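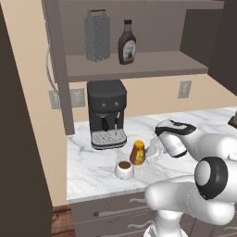

4. Running the Kitchen Demo for Visitors

Before the doors open, load the Gorneo kitchen and check that the simulated arm responds. Each visitor group gets 13 minutes.

1. Log in on the demo station and choose Open Day.
2. Set the speed to 2. Higher settings are hard for visitors to follow.
3. Select an object on the marble counter, such as the honey bottle.
4. Press Start and let the group watch on the main screen.
5. For shelf tasks, select the syrup bottle and switch to the side view. 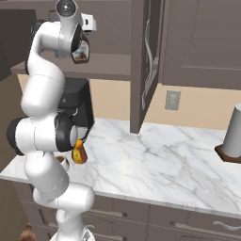

Figure 4-2. Arm at the upper shelf, side view.

6. Press Reset before the next group comes in.

Note: Reset puts every object back in its starting place. Scores from the last run are kept.

Caution: Do not close the viewer during a run. If it freezes, press Stop and call Hajar Bouzid at the Fakero desk.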